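Winter supper at Clenmont: an interview with the organiser
25/12/2020
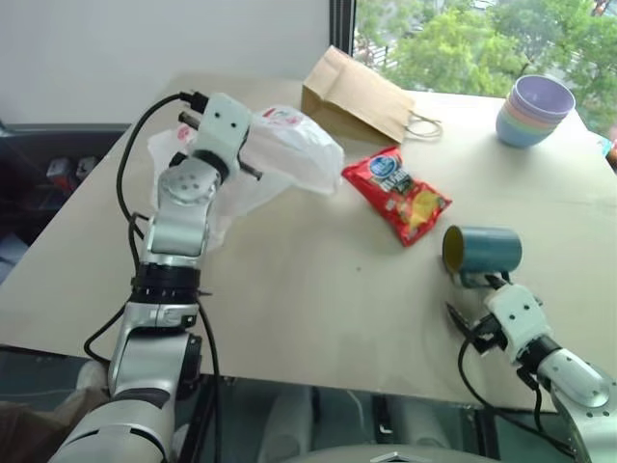 The Clenmont Winter Supper has been held in the parish of Skirnimow for 37 years, and its organiser agreed to speak to the Society about how the menu is chosen. "People expect the barley soup and the smoked trout," she said. "We may change the pudding, but the soup is fixed." Much of the conversation concerned the serving of it. Guests at the long tables are given deep bowls, and a stack of them in pastel colours, such as the one on the table in the photograph, is in her opinion quite as suitable as the white china used in earlier years. "A bowl must hold the heat and be easy to pass along. The colour is a matter of taste."

The supper began as a meal for the growers of the Nadar valley, who brought their own bread. Attendance later rose to 252, and the kitchen had to be moved out of the old schoolroom. Asked whether the character of the event had suffered, the organiser was firm. "The recipes were written for a family of eight. We had to learn to season for a crowd, and the first year the soup was far too salty. I was told so for months."

This year there was no gathering. The kitchen instead prepared 200 portions for collection — soup, trout and a slice of plum cake — and households in the parish ate at home. The bread came from the Flamow bakery, which has supplied the rye loaves since the move. "It was a quieter business. I missed the noise, and I missed the singing after the cake."

On the trout she had more to say. It is smoked over apple wood and served cold with grated horseradish, which some visitors find too strong. "They may leave it on the side of the plate. We shall not be making it milder."

The growers' spring lunch is planned for April, subject to the rules in force at the time. The menu will include nettle soup and a baked cheese dish.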